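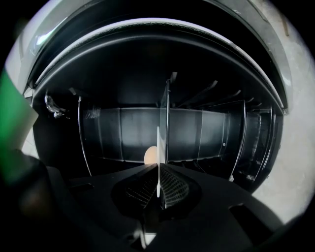

A small beige egg in a dark, rounded chamber.

Bromeck has released version 2 of Climby, its free browser puzzle climber, replacing the physics code that the game had used since launch and adding 80 new levels. The update is live now on the Mthembu games portal and will reach the downloadable desktop build in July. Existing save files carry over, with one exception covered further down.

Climby puts the player in charge of a small round creature that moves by throwing out a sticky line, attaching it to a surface and reeling itself in. Each level is a vertical shaft with an exit at the top. The line has a fixed length, it cannot pass through solid blocks, and it breaks if it is held under full tension for too long. Most of the puzzle design comes from those three rules, along with the order in which switches and crumbling ledges are used on the way up.

In the original release the line was treated as a single straight segment between the creature and the anchor point. If a corner came between the two, the line snapped. In version 2 it wraps. A line that meets a corner now bends around it, and the length already used is subtracted from what remains. Swinging around the underside of a ledge and coming up on the other side is now a legal move, and a good part of the new level set depends on it.

The change comes from a move to Uta, an in-house physics library that Bromeck has been developing alongside the game. Uta runs the simulation at a fixed step, separate from the drawing rate, so a player on a slow laptop and a player on a fast desktop get the same jump height from the same input. That was not the case before. Players on high refresh rate monitors could clear several early gaps without using the line at all, and the speedrun tables on the portal reflected it.

"The old code moved the creature once per drawn picture, and everything else was a correction on top of that," said Maya Smadi, lead programmer on Climby. "We kept adding corrections. At some point the corrections were longer than the movement code, and it was less work to start over."

The speedrun tables have been split as a result. Times set before the update are kept in a read-only archive under the heading Classic, and new tables have been opened for version 2. Replays recorded in the old version will not play back in the new one, as they store button presses and depend on the old timing. Bromeck says it has no plans to write a converter.

The new levels are grouped into two chapters. The first, Flues, is built around rising air columns that push the creature upward but also bend a slack line out of position. The second, Counterweight, introduces platforms hung from pulleys. Attaching to one side of a pulley lowers it and raises the other, and the creature's own weight is part of the calculation. Levels in Counterweight can be attempted in any order once the first one is cleared. Flues remains linear.

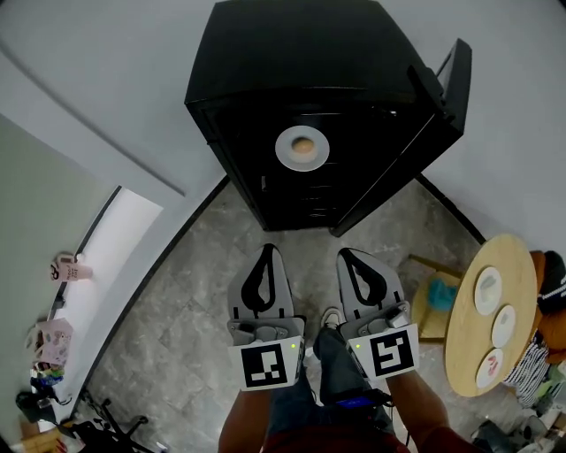
A level editor is included for the first time, although in limited form. It supports every block type from the original chapters and the air columns from Flues. Pulleys are left out for now -- the editor has no way yet to check that a pulley layout can be solved, and a level has to be completed by its author before it can be shared. Finished levels are exported as a short text code that can be pasted into a message or a forum post. There is no browsing page or rating system on the portal.

Two-player mode has also been reworked. Both creatures now share one line, with a player at each end, and either one can act as the anchor for the other. The mode is local only and takes either a shared keyboard or two gamepads. Smadi said that online play had been tested over a period of months and set aside. The shared line needs both ends to agree on its position at every step, and any delay on the connection showed up as visible jitter in the rope.

The patch notes list 181 fixes in total. Among the more significant ones:

Crumbling ledges no longer reset when the game is paused.

Switches pressed on the same step as a death are now counted as not pressed. Previously the result depended on the browser.

The line can be bound to a mouse button, a key or a gamepad trigger, and the aiming sensitivity can be set separately for each.

Sound no longer stops after the tab has been left in the background.

The moving spikes at the end of the third original chapter now follow the path drawn on the wall behind them.

The exception on save files concerns players who have stopped in the middle of a level. Progress is stored by level, but the old version also kept a mid-level checkpoint with the creature's position and speed. Those checkpoints are discarded when the update loads, and the level starts again from the bottom. Cleared levels, collected stars and unlocked color schemes are not affected. Saves are still kept in the browser's local storage, so clearing site data will erase them. An export button has been added to the options menu for anyone who wants a backup copy.

Climby needs a browser with WebGL 2 support. The fallback renderer for older machines has been removed in this version, and players who relied on it can still load the previous build from a link at the bottom of the game's page. That build will get no further updates, and its times count only toward the Classic archive, which is closed.

The game remains free on the portal, with an ad shown before loading and none between levels. The desktop build is a paid download without ads, and current owners will receive version 2 at no extra charge.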